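Speaker notes, Viddale library evening, the cookbook talk

Okay, start with the shortlist story, get it out of the way. Yes, Lolel is up for a regional book award in February, yes, I screamed in the car park (pause for laugh, hopefully). Thank Irketti for taking on a first-time author with 79 recipes and no idea what a headnote was.

Then the testing years. Every recipe was cooked by at least 8 households before it went in, and I still got the barberry rice wrong! Hold up the stained draft here. Mention the flavour notes scribbled down the side, they're my favourite bit of the whole thing.

Slide change. Talk about the 18 months of rewriting, mostly after dinner, mostly grumpy.
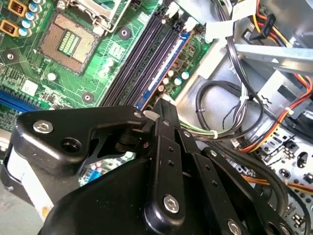 Ermira Georgiev wrote back after the second draft that the soups were lovely but the introduction read like a tax return, and could I please put my grandmother on page one. She was right, so read the new opening aloud (two paragraphs, no more, watch the clock).

Next, self-publishing versus a small press. Someone always asks. Siriwan quoted me for a run of 300 and I nearly did it, so be fair to them. Say what the press did: the index, the metric conversions, talking me out of the purple cover.

Parviz Rashti is doing questions from 7.30. Remind people the pickles by the door are for tasting and the books are on the table beside them, and I'll sign anything, including the library's copy if they let me.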